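Notebook – sim cell, September 10, 2022

Working through the house rules for the Clovamell scenes. The June version has been sitting in the shared folder with half the clauses marked "TBC" and I'm sick of two people reading the same clause two ways. Went through it with the two-arm model loaded in the apartment scene and wrote down what holds up.

Background for whoever picks this up: Turel wants the simulated work logged to the same standard as the floor work. Same start checks, same stop conditions, same wording in the log. The old habit was to treat a sim run as free and write nothing down until something looked good. That gives us 93 runs in the Hendico folder and no way to tell which ones began from a proper ready pose.

Start state, as I had it with the tabletop ahead and the doorway past it. Both grippers up and forward, well apart from each other, mallet or hammer sort of tool over on the right side of the table. View heavily tilted.

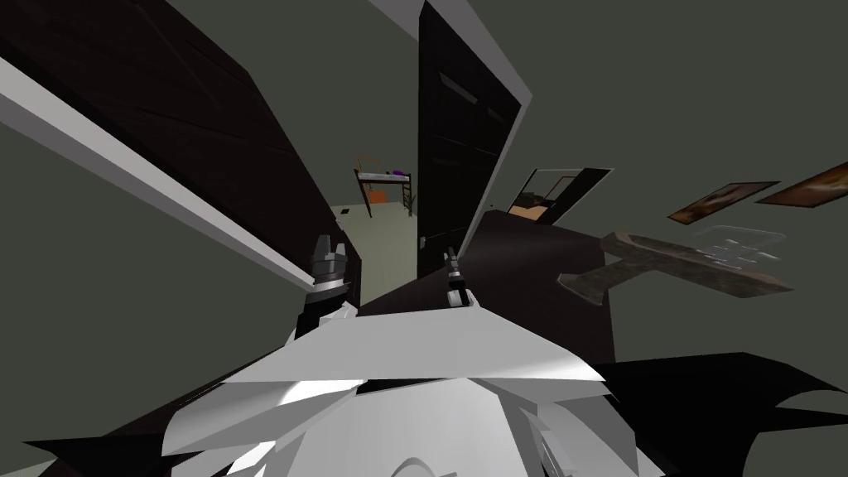 Rules as they now read

1. Ready pose before anything else. Both arms forward, grippers separated, neither one over the tool. If the pose is off, reset the scene. Don't jog it back by hand and carry on, the joint history goes into the log and confuses the replay.

2. Record the head angle. A tilted view is allowed for a start state but it has to be written down. Clause 2 used to say "camera level where practical" and everyone took that to mean optional. Struck out.

3. Clear parts get their own line. There's a see-through box or tray next to the tool in this scene and it is very easy to miss against the table. List it by name in the scene sheet, with its own clearance, and don't lump it in with "other items".

4. Doorways count as open space someone could come through, even in sim. Kyriakidis worded this one for the floor cell and I first thought it was silly to carry over. Left it in. If we train the planner to ignore doors here it will ignore them over there, and then we're arguing about it during the site audit.

5. Speed cap. Same as the floor cell whenever a gripper is inside the furniture boundary. I had 5 runs fail on this alone and in all of them the cap had been left at the factory value. Needs to be in the launch file and locked, will do that next.

Empty gripper check

This was the clause with the most arguing. The draft said "confirm gripper empty" and didn't say how. Reading the force value isn't enough – it sits near zero with a light part in the fingers, and we've been caught by that on the floor cell.

New wording: open the fingers, look between them from behind and above, and have a plain surface as the background. Bare wall is best. Patterned or cluttered backgrounds don't count as a check, so keep the chair and the sewing machine corner out of the gap between the fingers. They can be in view off to the side.

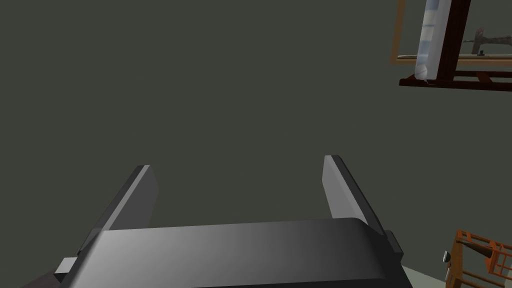 Clause 6, gripper empty: gap clear against bare wall, furniture off to the right.

Happy with that one. It's a look and a tick, and the tick goes in the log with the run number.

Still open

– Whether a failed check means a reset of the whole scene or only the arm. Floor rule is whole cell. I'd go with the same.
– Chair clearance. Slender rails and spindles, and the collision shape we import may well be one solid block. If it is, the clearance figure means nothing near the back. Check the mesh before setting a number.
– Scene sheet template has 5 columns and needs one more for the head angle.
– Old Hendico runs: mark as "pre-rule" and leave them where they are. Do not relabel.

Draft goes back to the shared folder tonight with the struck clauses left visible.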